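Jianguo Yu
Apr 22, 2026

Thread, because I've been asked again why I'm grumpy about "just collect more data".

We've been gathering dish rack demos at Bidton since January. A person steers the two arms, the arms move plates, everything gets logged, the model learns from it. That's the theory.

Target was 886 episodes. Fine, a number. Ask where it came from and you get a shrug and a link to a Harkard slide deck.

Each operator does 60 a shift. By the back end of a shift they've found one way of picking up a plate that works, and they do it again and again. So what you've got is one example with a lot of copies.

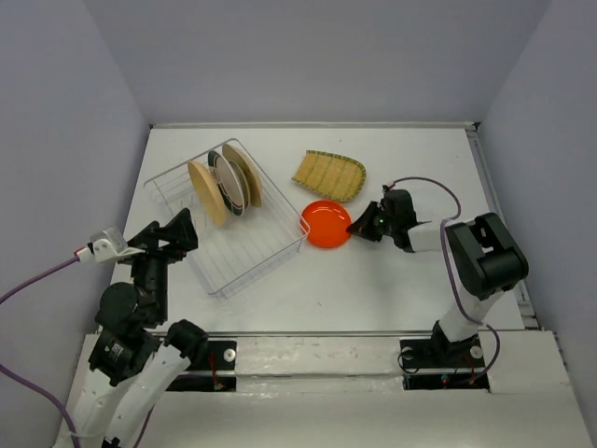

Rack, plates, bamboo mat, two arms. The plate job at Bidton.

Look at the red plate. It's shiny, and it's flat on the table. Flat plates are the hard bit. A plate stood on edge in a wire rack is practically asking to be gripped.

Guess which kind people pick first when they're paid by the episode.

Lenuța Pop went back through 190 of our logged episodes and marked every one where the operator paused, missed or had a second go. Then she checked which of those had made it into the training set. 5.

The rest had been filtered out as "low quality". Those are the ones I'd want! A model that has never seen a fumble has no idea what to do after one.

I'm told Zinatia's new filter sorts this out. It may do. I've asked to see what it throws away and I'm still waiting.

Also unconvinced by moving the mat a bit and calling it a new layout. Same table, same walls, same plates. Show me a different kitchen.

Lenuța is rerunning training with the fumbles put back in. If it comes out worse I'll post that too, and Ebihara can have the "told you so" they've been saving up.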